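Soup Night Table Settings: The Gallery

We finally got the soup night pages sorted, and I'm so happy with how this year's tables came together! Agata Fontana lent us her whole cupboard again (she has 24 place settings, and no two shelves match), and the rest came from my own shelves and one very good rummage in March. Everything went out on plain tables this time so the dishes could do the talking. Scroll down, and write to me if you want to borrow anything for a party of your own.

The long table
We sat 30 people at this one, elbow to elbow, and the bread was gone before the second pot came out. Agata's leek and potato was the favorite by a mile.

The Zerkley bowls
Deep, heavy and wonderful for chowder. I've had mine through two moves and only lost one -- to a tile floor, of course. They hold heat so well that we put them out early.

The Cirillo napkins
Washed more times than I can tell you and softer every year. I fold them once and leave it at that.

White on orange
I love this pairing! A little white ceramic spoon on the big orange tray with the wood-grain print, and a white bowl on its matching saucer at the back. Plain white dishes look so fresh next to a color like that, and the white table keeps it all bright. 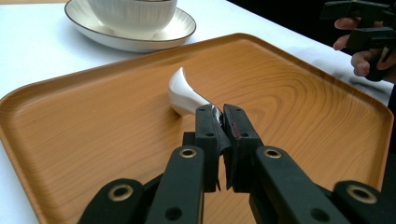
The dessert corner
Pears, cream and a plate of ginger cookies from the Trullen recipe, which makes 90 if you roll them small. We baked two batches and sent the extras home in paper bags.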